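Instituto Zuvalia > Publicações > Opinião

Pesquisar no site Digite sua busca Buscar

A sala de leitura como compromisso público

Março – por Anum Niazi

O debate sobre o futuro das bibliotecas municipais tem-se concentrado quase exclusivamente na digitalização dos acervos. Trata-se de matéria relevante, mas insuficiente. Ao longo dos últimos 9 anos, o município de Drirnier reduziu o horário de suas salas de leitura em duas ocasiões, sem consulta prévia aos leitores e sem a publicação de estudo que justificasse a medida. O acesso remoto foi apresentado como compensação.
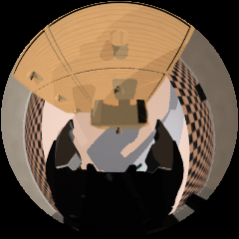 Convém recordar que a sala de leitura desempenha funções que nenhum catálogo eletrônico substitui. Nela estudam os candidatos a concursos, os aposentados que acompanham a imprensa e os jovens cujas casas não oferecem silêncio. Na consulta promovida por este Instituto no bairro de Usmani, 77 respondentes declararam depender da biblioteca para estudar no período noturno. São justamente as horas suprimidas.

A administração invoca o custo de manutenção dos edifícios. O argumento merece exame sério, pois as despesas com pessoal, energia e conservação são reais. Contudo, o orçamento deve refletir prioridades declaradas – e o Plano Drestimo, aprovado pela própria Câmara, define a leitura pública como serviço essencial. Não se compreende que um serviço assim qualificado encerre as portas às cinco da tarde. 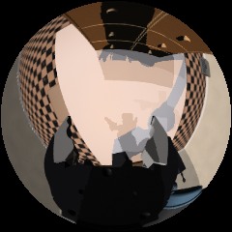
O que se propõe

O Instituto recomenda a reabertura noturna das duas salas centrais, em caráter permanente, com dotação própria e relatório anual de frequência. Recomenda igualmente que toda alteração de horário seja precedida de consulta aos leitores, com prazo razoável para manifestação.

Os recursos digitais devem continuar a crescer, em paralelo ao atendimento presencial. Caberá à Câmara incluir a matéria na próxima revisão orçamentária e tornar públicos os critérios que orientarem a sua decisão.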